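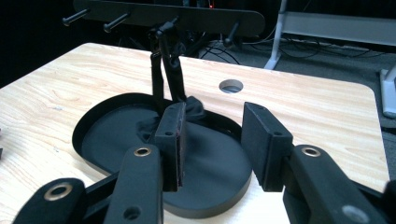 The indoor training hall at Endell opened to visiting clubs for one afternoon in June, and our coaching staff took the 138 bus out to see it. The building holds a full-size artificial pitch, a gym, a treatment area and a room for equipment checks. Visitors were let in at 10 and split into two groups. Ours began in the equipment room, where boot studs, shin guards and match balls are inspected before they go out. Small parts are sorted at a light-colored wooden table, with a shallow black oval tray on it. The staff showed us their record sheet, which lists stud length, thread wear and date of replacement for each pair. Our own club keeps no such sheet and probably should.

The pitch surface is a third-generation carpet with sand and rubber infill, laid over a shock pad. Infill depth is measured at fixed points after every 20 hours of play and topped up at the penalty spots and corner areas, where it thins fastest. Ball roll and vertical rebound are tested separately. We watched one rebound test near the halfway line. The ball is released from a stand, and the bounce is timed by sound.

Lighting is rated at 500 lux across the playing area. From the touchline the light looked even, although the far goalmouth was slightly darker with the side doors closed. Goalkeepers in our group said high crosses were easy to follow. The roof is high enough for normal goal kicks, but a ball that strikes a beam is treated as a dropped ball under the hall rules.

The second half of the visit covered player tracking. Endell uses a vest system called Amov, which records distance, sprint count and change of direction. The data is read out at the end of each session and stored by squad. Indoor readings depend on fixed anchors along the walls, and two of them were being realigned during our visit, so we saw the software with data from an earlier session. A separate program, Hesta, handles pitch bookings and return-to-play schedules. The two do not share records yet, and staff enter session times by hand.

Lunch was from Tạ, the noodle counter next to the main entrance. Service was quick. Seating is limited, and larger parties should eat in shifts.

Parking is on the north side and fills early on match days. Visiting teams use changing rooms 3 and 4, both with direct access to the pitch. Metal studs are not allowed anywhere past the lobby. Bookings for the winter period open in September.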